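Journée portes ouvertes chez Iswood – vos retours ?
Forum Vastport > Robotique et automatisation > Visites et salons

pbrl_44
Bon, j'y suis allé avec mon fils et je suis ravi ! 834 visiteurs d'après l'accueil, et pourtant on a pu s'approcher de la démo de préhension sans trop jouer des coudes. Quelqu'un d'autre y était ?

tournevis_mou
Oui, l'après-midi. Franchement déçu – beaucoup de blabla sur le projet Fukmont et la pince a tourné dix minutes à tout casser. À 3 000 euros le kit, j'attendais mieux.

pbrl_44
Dix minutes ? Le matin on a eu presque une heure, et les gamins pouvaient essayer la pince à main !

lilas_cnc
D'accord avec pbrl_44 pour l'ambiance, par contre le prix c'est 3 560, pas 3 000, le tarif rond est sans les doigts de rechange. Et vu l'état des patins, tout blanchis et éraflés, je prendrais les rechanges :)

tournevis_mou
Ah ben encore pire alors. Quelqu'un a une photo des doigts de près ? Je voudrais voir où sont les trous de vis, j'en imprimerais bien une paire.

lilas_cnc
Tiens, pince ouverte, on voit deux trous sur chaque patin et l'insert couleur laiton à gauche. Le truc jaune au fond, c'est sur la table de démo. 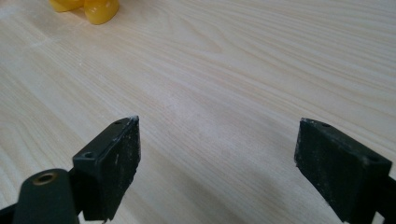
Sujets similaires
Visite de l'atelier Mets en juin – covoiturage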